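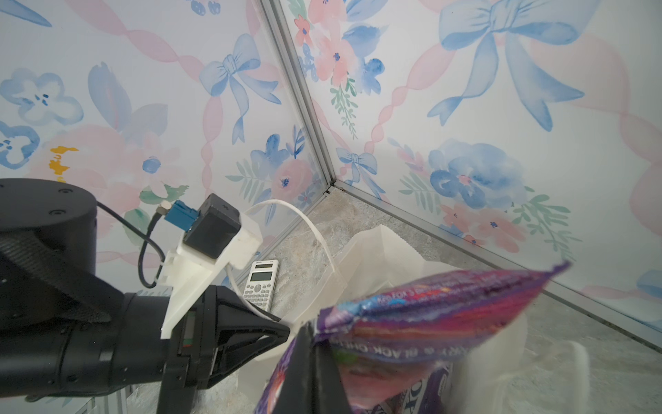
Week three, and we turn to snacks! Bring your notes from last time — the ones on tins and jars — as we shall be leaning on them.

A bag of something crisp or chewy is a nuisance to store. It slides off shelves, gets squashed under heavier things and is forgotten until well past its date. A tub solves most of this, and a see-through or frosted one lets you spot the colours without lifting anything out.

- Stand bags upright, top seam uppermost, so the flavour can be read.
- Put the oldest at the front.
- Opened bags get a clip and go in a separate tub.

Berenice Valdovinos will bring 18 tubs for us to practise with, so do come a few minutes early and choose one you like (the taller ones go quickly).

For next week, please sort one shelf at home and write half a page on what you moved and where it went.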